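Print this page | E-mail this page
Last updated: 1st January

Section 3. Getting the Urkard settled into a working kitchen

Moushumi Akanda, Rondent Catering Services

Section 2 got the Urkard bolted down, powered and talking to the Lotinico controller. Section 3 covers the part the installer doesn't stay for, when it has to share a kitchen with people who were there first.

Read it through before you start. Kitchen hands should read it too, and should be paid for the time it takes. Put it on the roster as training, code 150.

3.1 Before the first shift

1. Choose one station. Pot handling is the usual choice. Do not give the Urkard "a bit of everything" in its first fortnight. You wouldn't do that to an apprentice, or you would, and you'd remember how it went.

2. Walk the station with whoever works it now. Ask where the pans go, which ones get grabbed first and which shelf they swear at. Write the answers on the station card in their words. Swearing may be abbreviated.

3. Clear the station surface. Ladles, tea towels, phones and the tray of things waiting to be labelled all need another home before you teach anything.

4. Agree on who holds the stop fob. One person per shift, named on the whiteboard. "Whoever's closest" is not a name.

Note: The fob works to the far side of the pass. It does not work from the smoking area, and this has been tested more thoroughly than we would have liked.

3.2 Teaching a pan in Kocsis

Kocsis is the rehearsal software that came with your controller. Each new pan is taught there first, and the arm does nothing in the kitchen until you release the lesson. Allow an unhurried hour for your first one.

1. Open Kocsis and select New Lesson, then Cookware.

2. Pick the nearest shape from the library. If your pan has been dropped often enough to be its own shape, pick the nearest anyway and tick Worn.

3. Set the pan on the rehearsal table with its handle toward the hand. Leave the rest of the table bare.

4. Select Approach and let the hand come in. Press Hold before it closes.

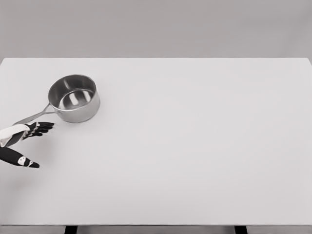

Cooks make better teachers than supervisors do at this stage, and the person who normally lifts the pan should be the one sitting at the screen. They will notice things you won't. At Hold, have them look at where the handle runs and where the fingers are pointing. With the long handle angled down toward the front left and the fingers open below the pan, the hand might be going for the handle or for the side of the pot, and you can't tell which by staring at it. Set the grip yourself under Target. Left on Auto, Kocsis will choose, and it has never carried stock across a greasy floor.

5. Choose Handle or Body, then select Close.

6. Run the lift with the pan empty. Repeat it with the load set to 500 grams, then with the heaviest load your station card allows.

7. If the cook at the screen winces, go back to step 4. Wincing is not logged by the software, so write it down.

8. Select Release to Station. Two sign-offs are required, one from the supervisor and one from the cook.

Caution: Do not lend your sign-off code to the supervisor to save time. The second code exists so that somebody who knows the pan can say no.

Caution: A rehearsed lift does not know about heat, steam or wet handles. Keep hands and faces out of the marked zone during the first live run, however well the rehearsal went.

3.3 What changes for the staff

Less than the brochure said and more than the memo did. On the trial sites, lifting at the pot station went down. Watching went up, and watching is work. It is tiring in a way that doesn't look tiring, particularly to a manager walking past.

Rotate the fob holder at every break. Fob time is counted as skilled time under the April agreement, and goes on the timesheet as such. It is not to be combined with dishwashing, stocktake or "just keeping an eye on the front".

Nobody's hours are to be cut on the strength of a lesson count. The Kocsis dashboard shows a figure called Labour Recovered in a cheerful green. Head office has been asked how it is calculated. Until there is an answer, please don't print it out and pin it in the staff room. One site did, and the darts were eventually confiscated.

3.4 If it stops mid-shift

1. Press the fob, even if it has already stopped.

2. Tell the line out loud.

3. Go back to lifting by hand. Keep the old pan hooks up for this purpose, whatever the fit-out drawings say.

4. Restart only between services. More than 150 seconds of blinking amber means a controller fault; see Section 5.

Note: Staff may name the unit. The name must be something you are prepared to read aloud in an incident report.

Continue to Section 4, Cleaning the hand and who has to do it.

Print this page | E-mail this page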